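Chapter Release Checklist – Greenwood Scans
Series: Kultier
Chapter: 116
Check completed: 3 August 2026
Status: passed with two fixes, one item carried over

This is the final check before a chapter goes up on the reader. Results are marked OK, FIXED or OPEN, with comments under the item. Comments mention plot, so stop if you haven't read chapter 115.

1. Page count and order – OK
24 pages, matching the raws. The Mestia flashback sits in the middle as it should. In May we put up a chapter with the flashback pages swapped, and readers thought the gatekeeper had died twice.

2. Credits page – FIXED
Still carried the chapter 115 number. Replaced.

3. Names against the glossary – FIXED
"Harden" was spelled "Hardin" on pages 7 and 8. The glossary spelling is Harden for both the fortress and the family. Mestia is the city only. The order of knights stationed there is "the Mestian Guard," and that was right all the way through.

4. Ranks and titles – OK
The commander is called "sir" by his own men and "my lord" by the townspeople. This follows the original and should stay that way in later chapters.

5. Numbers in dialogue – OK
The seal count on page 12 reads 1,751. Compared with the raws and with chapter 109, where the same figure comes up in the archive. Please don't round it in the summary. The count matters to the plot, and several readers have been keeping track of it.

6. Continuity with the last chapter – OK
Chapter 115 ended with the east gate of Harden open and the party split in two. The new chapter picks up with the smaller group in the tunnels. The healer's left arm is bandaged on every page, including the wide shot on page 15. Her staff is missing on page 17, but it is missing in the raws as well. We don't redraw, so no change.

7. Sound effects – OPEN
6 effects on the collapse pages are still untranslated. They are drawn into the background and can't be cleaned without losing line work. Small notes in the gutter were suggested. The notes are written but not placed. Chapter can go up without them.
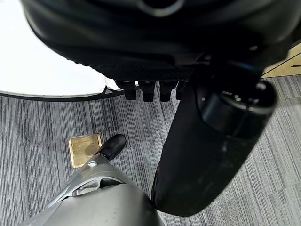

8. Lettering inside bubbles – OK
Text sits clear of the bubble edge on all pages. Page 19 is tight, where the old mage explains how the seals were made. It was cut by one line already and anything shorter would lose the part about the second key. Font size is one step smaller there. Readable on a phone when held upright.

9. Thought boxes and spoken lines – OK
Italics for thoughts, plain for speech. The voice from below the fortress uses the bold font with no bubble. Keep using it until we learn who is speaking.

10. Spoilers in the thumbnail and title – OK
The first thumbnail showed the last page. It was changed to page 3 before this check. The title stays as "Under Harden" – the literal title gives away which of the two groups gets out.

11. Content note – OK
Blood on pages 20 to 22. The standard note is on the chapter page and shows before the first image loads.

12. Links – OK
Previous chapter and series index both work. The next chapter button is grayed out, as it should be until 117 is up.

13. Chapter summary – OK
Text as posted: "The smaller party reaches the lower seals and finds one already broken. In Mestia, the Guard receives a letter with the Harden crest, although the family has been gone for a generation. The old mage admits he has been to the tunnels before."
The earlier draft named the sender of the letter. Removed, as the chapter itself does not confirm it.

14. Comment section – OK
Spoiler tags are on. The pinned post from chapter 114 was still showing and has been taken down.

Carried over to the next check
– Place gutter notes for the sound effects, then re-upload those pages only.
– Add "lower seals" and "second key" to the glossary. Both will come up again.
– Check the crest on the letter against the one over the gate in chapter 98. They look different at small size. If they are different in the raws, leave them alone.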